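Ticket: box is not placed on wall shelf, run aborts
Product: Zikia cell simulator
Robot profile: Hamann arm, two-finger gripper
Status: open, waiting for reply from Porkance support

We want to know if one arm can do two small chores in the same room: put a box away on a shelf, and tend the vise on the table. Before we buy hardware we test both in simulation. Three renders are attached.

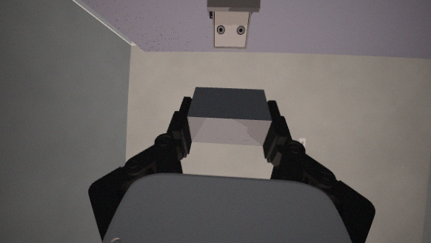
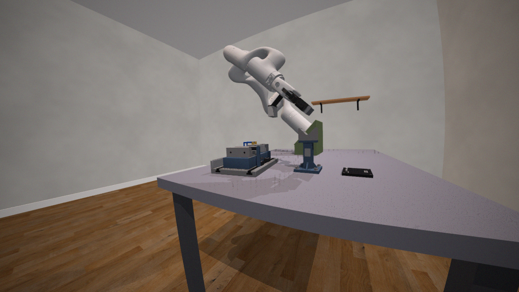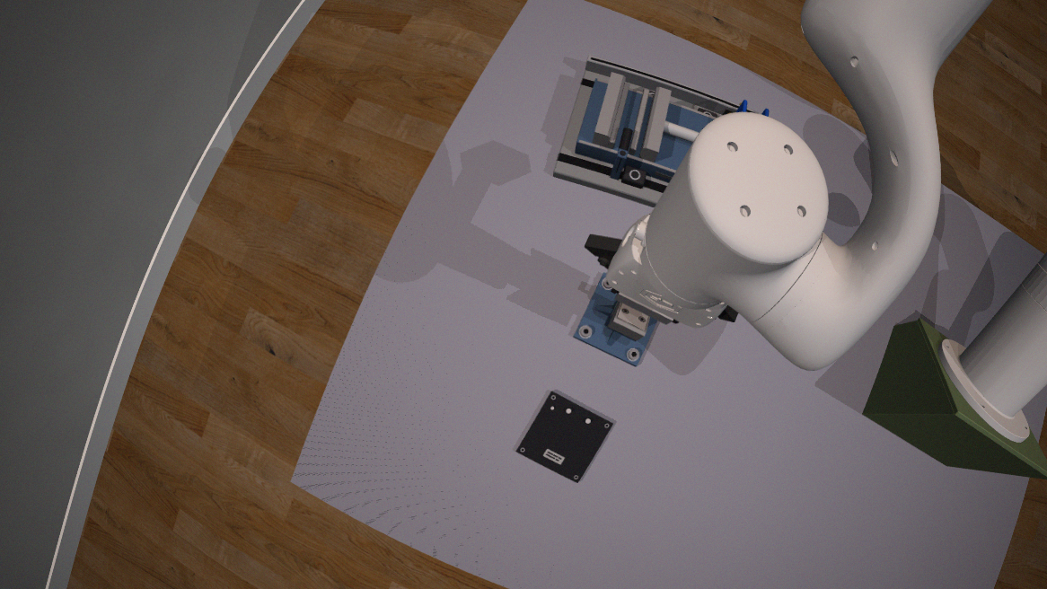 Troubleshooting log

Step 1. Ran the shelf task 500 times with default settings. Most runs abort with "target not reachable" after the grasp. The log reports a good grip each time, so I think the grip is not the cause.

Step 2. Increased the planner limit from 500 to 2000 ms. Small improvement only. Run 1665 finished, but the arm made a very large turn of the elbow - I would not allow this near a person.

Step 3. Moved the shelf target closer to the pedestal in the Tremholm room file. Now the abort is gone, but in a real home the shelf stays where it is.

Step 4. Vise task with the same profile: no abort.

Questions for support:
Is the reach limit calculated from the pedestal or from the angled mount?
Can we lock the elbow direction for one task only? We use version 2 of the profile.

For now I told my team that the vise job is possible and the shelf job is not ready. I will repeat step 1 when I have your answer.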